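How to submit a claim for unpaid call and standby allowances

Guidance for clinical and support staff, Ketham Health Service

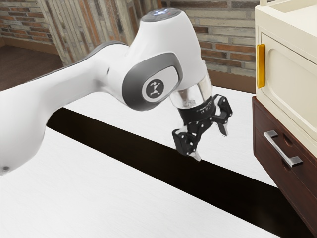
Computer-rendered view: white robot arm with a black two-finger gripper, white countertops and a brick wall.

This page explains how employees may claim on-call, standby or emergency call allowances that were worked but not paid. It applies to permanent staff and to those on fixed-term contracts at the Ketham, Lacroix and Tiren sites. Agency workers should contact their agency in the first instance.

Before you begin

You will need your payroll number, the rota as published for the period in question, and the payslip on which the allowance should have appeared. If the rota was altered after publication, you will also need the written approval of the change. An email from the rota manager is sufficient.

Check that the allowance is missing and not merely delayed. Calls worked after the monthly payroll cut-off are paid in the following month. Calls worked in the last days of March, for example, will normally appear on the April payslip.

Step 1. Complete Form 134

Form 134 is available from the staff intranet and from the pay office at each site. Enter each period of call on a separate line, giving the start and finish times in the 24-hour clock. A call that runs past midnight should be entered under the date on which it started.

Do not enter basic overtime on this form. Overtime is claimed on Form 390, and combined claims will be returned.

Step 2. Obtain your manager's signature

The form must be signed by the manager who was responsible for the rota at the time. Where that person has left the service, the current head of department may sign in their place.

Step 3. Send the claim to the pay office

Claims may be handed in at the pay office before 4 pm or sent through the Wokton payroll portal. Scanned copies are accepted, provided that every page is legible. Keep a copy of everything you send.

Claims for a total of more than 2000 in local currency are passed to Sigita Uibo, Head of Remuneration, for a second check. You do not need to take any further action, but payment may fall in a later month.

Step 4. Check the outcome

You will receive a written decision within five weeks. If the claim is accepted, the arrears are shown on a separate line of your payslip — they are subject to tax and pension deductions in the usual way.

If your claim is declined

The decision letter will state the grounds. You may ask for a review by writing to Florian Lüthi, Staff Relations Manager, enclosing the letter and any evidence not sent with the original claim. Your union representative may write on your behalf if you have given signed consent.

A request for review does not affect your current rota or any allowance already in payment.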